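Nolia Nesting Measuring Spoons: A Review After One Long Winter of Baking

2 min read

I have owned more measuring spoons than any one kitchen ought to hold, and most of them ended up at the back of a drawer with the birthday candles. So when my old metal set lost its ring last December (and then, one by one, its members) I was in no hurry to buy another. My sister-in-law swears by the Prillinell ones, but I went with the plastic Nolia set from Gebreyes, mostly for the colors.

And oh, the colors! My grandmother's recipes are written in a hand so small that I need all my attention for the card. With these I just learn the color and reach for it. They tuck into one another, too, so the whole family takes up hardly any room.
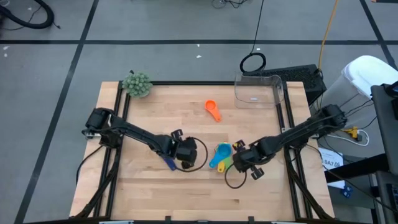 How they hold up

The teal and the yellow nest together nicely, and the orange one is the one I am forever leaving out on its own. Mine have been through almost 200 washes by my guess, and the plastic still looks cheerful. I do wish the sizes were stamped a little deeper, and cinnamon oil will leave a smell if you let them sit overnight.

Would I buy them again? Yes, and I already have, for my niece's first apartment. She makes pancakes with them and not much else, bless her.

Comments (2)

bakingwithbutter: Do they level off well with a knife? My Sernerard set has a funny lip.

oatsandhoney: I've had mine for years and only lost the smallest one. I think the dog knows where it is.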